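Lenditz Publishes Good Practice Guide for Hand-Held Gripper Work

5 February 2024

Lenditz today published its Good Practice Guide for Hand-Held Gripper Work, a set of written rules for teams that record manual tasks for use in training robots. The guide covers table preparation, checks on equipment, the conduct of a session and the records that must be kept afterward. It applies to all Lenditz sites with immediate effect and may be downloaded by other organizations free of charge.

The text was prepared over the past year with two partners, Orkix and Caron. A draft was circulated for comment and drew 188 written responses from operators, site managers and safety staff. The final version was approved in December.

"Teams were doing careful work, but they were doing it in different ways," said Asanka Uddin, Head of Standards at Lenditz. "One site replaced finger pads on a fixed schedule and another replaced them when an operator complained. We needed a common rule that a new employee could read and follow on the first day."

Under the guide, each session begins with the gripper open and nothing held between the fingers. The operator confirms that both fingers move freely, that the pads are seated squarely and that all visible screws are present. Cables must be routed so that they do not cross the working area or catch on the edge of the table. Objects needed for the task are brought forward only after these checks have been entered in the session log.
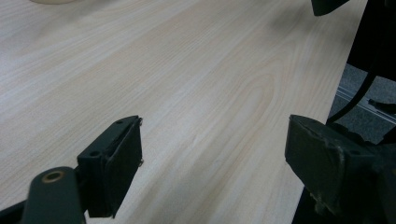 Wear receives a chapter of its own. Scuffing on the outer faces of a finger is treated as normal and does not require action. Chips or cracks on a gripping face, or at any point where a finger joins the mechanism, must be reported before the tool is used again. Pads are to be inspected after every 200 recorded tasks, and the left and right pads are always replaced as a pair.

The guide also sets limits on working time. No operator may record for more than 20 minutes without a break, and the hand used to hold the gripper should be changed where the task allows. Site managers are responsible for providing a table of suitable height and for keeping the floor beside it clear enough for the operator to step back safely.

Further sections address lighting, the naming of recordings, and the treatment of sessions in which a check was missed. Such recordings are to be marked and kept apart from the main collection until a reviewer has examined them. They may not be deleted by the operator.

"The section on missed checks was the one our staff discussed most," said Ebere Okeke, Operations Manager at Orkix. "People will report a mistake if the procedure is plain and they know what happens next. The wording in the final text is much better than what we had in the draft."

Lenditz will offer training on the guide through Itulent, its online learning service. The course consists of 2 modules, one for operators and one for reviewers, and ends with a supervised practice session at the participant's own site. Completion will be required for all new Lenditz operators. Existing operators will be enrolled by their site managers.

Comments on the guide may be submitted at any time through the standards page of the Lenditz website. Proposed changes will be considered at the annual review in December, and a revised edition will be issued if changes are adopted.

About Lenditz
Lenditz develops recording methods and working procedures for robot training. It provides services to manufacturers, laboratories and logistics firms.

Media inquiries
Lenditz Press Office
Interviews with Asanka Uddin may be arranged on request.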